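The Slow Work of Keeping a Room Dark

Light is the cheapest thing in a small theater and the hardest to get rid of. A lighting designer can spend a week focusing lamps, and a strip of daylight under the loading door will undo the work before the first cue. Samina Sandhu has spent most of her career on the opposite end of the problem from her colleagues. She specifies blackouts: drapes, door seals, paint, and the order in which they go in.

Her current job is the Marras, a former feed warehouse with seats for 100 people and a grid 40 feet wide. The building has windows on two sides, bricked up at different times and to different standards. On her first visit she sat in the middle of the house with the work lights off and waited for her eyes to adjust. Full dark adaptation is slow, and a survey done too early will miss most of the leaks. Hers found daylight at the grid, at the box office hatch, and through a conduit hole behind the sound desk.

Small leaks are filled with black sealant or covered with tape-backed felt. Doors get a brush strip at the foot and a compression gasket on the other three sides. A single door will never be enough where people pass through during a show, so Sandhu asks for a vestibule with two doors and enough space between them that one closes before the other opens. At the Marras the vestibule took floor space from the coat check, and the argument about it lasted through October.

Then comes cloth. Black fabric is sold by weight and by fiber, and the two are often confused. A heavy cloth blocks more light from behind. A napped cloth absorbs more light from the front, as the raised fibers trap it instead of sending it back. Wool serge does both well and costs the most. Cotton velour is deeper in tone but collects lint. Synthetic velours hold a flame-retardant treatment through washing, though some of them show a sheen under side light that no amount of brushing removes.

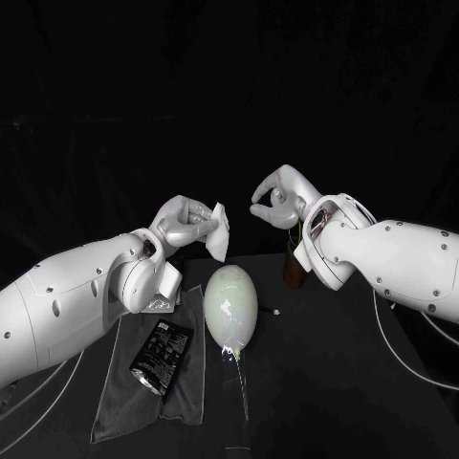
Sheen and shape are separate faults. Sheen belongs to the surface of the cloth and is settled at the time of purchase. Shape is a matter of hanging, storage, and how much light spills onto the material. A black backdrop with faint folds and creases, such as the one behind the two glossy white arms, still reads as darkness when the eye has something bright in front of it to settle on. The same creases become a distraction when the stage in front is dim. Sandhu judges a cloth under the lowest cue in the show for that reason, and ignores how it looks under work light.

Fullness is the next decision. A drape hung flat uses the least fabric and shows every mark. A drape sewn with half again its width in pleats hides its seams and most of its storage creases, and absorbs more sound as well. Flat hanging is right for a backing cloth that will be stretched on a pipe at top and bottom. For wings and borders, Sandhu specifies pleats and accepts the added load on the grid.

Yasir Chaudhry runs the sewing floor at Jorkura, the workshop that made the drapes for the Marras. He cuts all panels for one room from the same dye lot and marks the nap direction on the back in chalk. If one panel is turned upside down, it will look lighter than its neighbors from the house, and the only cure is to take it down and remake the heading. Chaudhry also asks customers to store cloth in hampers, loosely, and to hang it at least a day before it is needed. Hard creases come from folding on the same line each time. Steam will relax them in cotton, but water can leave pale rings where it lifts the flame treatment.

Paint finishes the job. The floor at the Marras has two coats of a flat black with a sacrificial top layer that is renewed between productions. Foot traffic polishes flat paint, and a polished path will catch any light from overhead. The underside of the grid was sprayed on a Thursday, and the pipes were wrapped afterward where clamps had scraped them bare.

What remains is the equipment itself. Power indicators, exit signs, and the glow of a monitor all put light into a dark room. Exit signs stay lit by law, and Sandhu plans the sightlines around them. Indicators can be covered with gel or dimming film. The sound desk has been turned slightly away from the stage, with a low hood over its screen, and the conduit hole behind it is filled.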